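Durlow Filament Dryer Review: Two Months In

I went back and forth on this one for ages, mostly because I already owned an oven and a bag of rice and a lot of stubbornness. 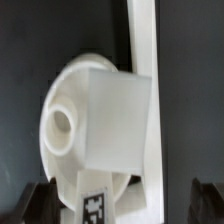
So, some background. I've been 3D printing as a hobby for a few years now, mainly brackets and knobs and little replacement bits for things around the house, and I live in a place where the basement gets properly damp from spring on. My white PLA was the worst of the lot. Stringy, fuzzy, popping away at the nozzle like a tiny bowl of cereal. I blamed the printer, then the slicer, then the brand. My friend Naveed Chaudhry listened to me complain for most of a lunch and then asked how long the spool had been sitting out. Since November. Okay, fair.

I bought the Durlow, the two-spool one. I also looked at the Mundidero, which has a nicer screen and a much nicer lid, but it only holds one spool and cost more, and I swap between white and gray constantly.

Setup took no time at all. You plug it in, drop the spools on the rollers, pick your material and press the big button. There are presets for PLA, PETG, TPU and nylon, plus a manual mode that I've used maybe twice. It'll run for up to 200 hours if you let it, though I can't imagine why you would! Most evenings I start it when dinner goes on and turn it off before bed.

Did it help? Oh my goodness, yes. First print after drying, the popping was gone and the walls came out smooth enough that I went upstairs to show somebody (the dog, in the end). PETG was an even bigger change. I had a half-used spool of Stuvatex PETG I'd pretty much written off, and after a long session it printed a whole set of drawer dividers without a single blob.

Now the grumbles. The fan isn't loud exactly, but it has a whine to it, and if your printer is in a bedroom or office you're going to hear it. The lid hinge feels cheap — I open it with two hands and a bit of a prayer. The humidity readout is the part I trust least. I put a separate little meter inside and the two never agreed, so I go by time and ignore the number. And the rollers don't like cardboard spools, which shed brown dust all over the bottom of the tray. I ended up wrapping the rims in tape, and that mostly sorted it.

One more thing about the feed holes: they're on the back. If your printer pulls from the left like mine does, you'll need a longer tube than the one in the box. I bought a cheap one and cut it down.

Noman Mirani, who runs the hobby shop where I get most of my filament, thinks dryers are overkill for PLA and that a sealed tub with a few desiccant packs is plenty. He may be right if your house is dry. Mine isn't, and I tried the tub.

I'd give it four stars out of five, with the missing star going to that hinge. If you print once a month, get the tub. If you leave spools out the way I do, get the dryer, and pick up the longer tube at the same time.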